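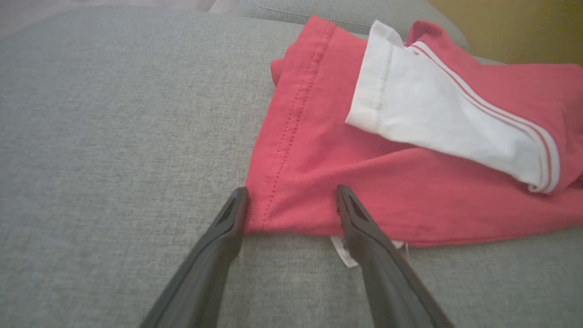 Figure 1. Red T-shirt on a grey sofa seat.

October
Esinico Wildlife Records Group, Ondstead

4. How members of the public name newts and lizards

4.1 Records used

The records in this section came in through the Cloltico reporting form, which asks for a place, a rough time of day, a name for the animal and, if the sender wishes, a few words on what it was doing. We took 2406 records in which the sender had given the name as either "newt" or "lizard". Records with no usable place were left out before this point, as were those sent twice by the same household.

To compare the two groups fairly we drew 1000 newt records and 1000 lizard records at random. Each was read by 2 members of the group working apart, who marked the name as likely right, likely wrong or impossible to judge. Where they disagreed, the record was marked as impossible to judge. This is a harsh rule and it lowers the number of records we can speak about, but it kept the marking simple.

4.2 What people got wrong

Mistakes ran mostly one way. Newts found on land were often sent in as lizards, while lizards were seldom sent in as newts. Most senders seem to think of a newt as a pond animal and reach for the other word when they meet one under a paving slab or in a compost heap. Newts spend a good part of the year out of water, so a name chosen by place alone will often fail.

Speed was a better guide than place. Senders who wrote that the animal "shot off" or "was gone before I could look" had nearly always seen a lizard. Those who wrote that it stayed put, or walked slowly, had usually seen a newt. Skin came up less often than we expected. Few people mentioned scales, and those who did were generally right about the animal.

Time of day helped a little. Lizard records from sunny mornings on walls and banks were rarely in doubt. Records made after dark were another matter – almost all of those that could be judged were newts, whatever the sender had called them.

4.3 Records from the Oh valley

The Oh valley needs a separate note. It has many old garden ponds and a long south-facing railway bank, and both animals are common within a short walk of each other. Senders there made fewer mistakes than elsewhere. We cannot say whether this comes from seeing both kinds often or from the leaflet handed out at the valley library, which had drawings of each.

4.4 Changes to the form

The form now asks how the animal moved before it asks for a name. It also has a "not sure" box, missing from the first version. Records marked "not sure" are kept and passed to a reader in the same way as the others. We have not yet looked at whether the new order of questions changes the names people give, and the results above all come from the older form.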